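August, late evening

Twenty-two days now without buying any clothes, and I still don't feel any of the things the book promised. The book says that by the third week you start to "meet your wardrobe again." I have met my wardrobe. It is the same wardrobe. The gray sweater still has a hole under the arm and I still wear it to the grocery store.

I read another chapter on the bus from Osadbridge this morning. The author owns 166 items, socks included, and writes about this the way other people write about climbing mountains. She used to own 445. What I want to know is who did the counting, and whether a pair of socks is one item or two. It makes a big difference to the total and she never says. I looked in the notes at the back and the notes are mostly about her other book.

Then there's the folding. A whole chapter on it. Fold a thing with respect, she says, and it will last longer. I don't see how a black T-shirt could tell. My mother folded everything in this family for decades, mostly while yelling at the radio, and her towels are older than I am. 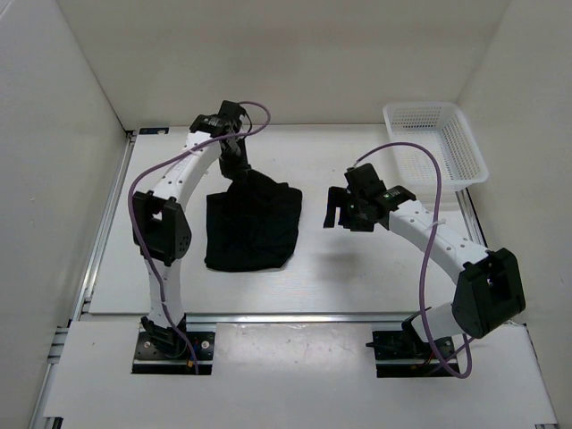
After supper

Tried the chapter anyway, because I said I would do the whole book before making fun of it and I have not been sticking to that. Took everything out of the two bottom drawers and put it on the bed. It took until the soup was cold. The method is thirds, then thirds again, then stand the thing up on its edge like a file. The thin shirts fell over. The thick ones stood up, but they would stand up if you threw them in. By the end I had one drawer that looked very nice and no longer closed all the way.

I will admit I found the green scarf from Flodumcombe, which I'd been blaming the dry cleaner for since winter. So that's one point for the book. I'm not sure I owe the dry cleaner an apology, as I never said anything out loud.

What bothers me is the money side. The claim on the back cover is that you'll save a month's rent in a year. Well, I don't spend a month's rent on clothes in a year. I don't think I spend it in three. So who is this for? And on the last page there's an offer for a set of Gulano drawer dividers, bamboo, in four sizes. All those pages on owning less and then a thing to buy. I looked them up (I know, I know) and shipping costs nearly as much as the dividers.

I cut up a cereal box and used that. It works fine. It says "now with more raisins" down the side of my underwear.
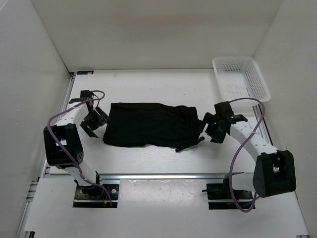 The other thing I keep going back and forth on is the giving away. She says to drop it all off in one trip and not look back. But the place on Tichý Street already has bags piled up by the door, and a sign asking people to please stop leaving them overnight. I can't see that moving my old pants from my closet to their hallway fixes anything much. Maybe somebody wants them. They're decent pants - a little short in the leg, but they always were.

Ended up with one bag, not very full. Put in the blue dress, took it out, put it in again. It's in there tonight. I haven't tied the top.

Two chapters left. The next one is called "The Shoe Question." I have brown ones, black ones and the ones for rain, and I wasn't aware there was a question. Need to get the gray sweater mended before it gets cold, and find out if the place next to the pharmacy still does that or if it's all phone repair in there now. Also buy soup bones.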